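Farkulness gripper kit – worth it for a small drive recycling shop?
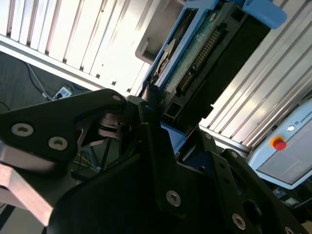

farkul_skeptic
Two weeks with the Farkulness kit and I'm still on the fence. 800 dollars for the fingers, the wrist camera mount and a PDF that reads like it lost a bet. The drives are all 3.5-inch, and ours sit in a light blue holder with the circuit board facing out, so the gripper has to come in underneath at an angle. Everything is hex-socket screws, at least, so one set of keys does it.

drovlow88
800 is robbery. Drovlow sells a pair of fingers for 300.

farkul_skeptic
And the mount?

drovlow88
You have a drill.

tinbucket
Had the Drovlow ones. Swapped the tips in July, after 2,043 picks. Cheap is a hobby.

drovlow88
Mine are past 4,000 and fine. Maybe stop ramming things.

tinbucket
I don't ram. I arrive firmly.

plugpuller
Does the PDF say anything about keeping the tips off the pins? That's my worry with the board exposed like that.

farkul_skeptic
Page 6: "Avoid contact with sensitive areas." Thanks, Farkulness.

plugpuller
Sending mine back then. Does Plimcombe still take returns without the box?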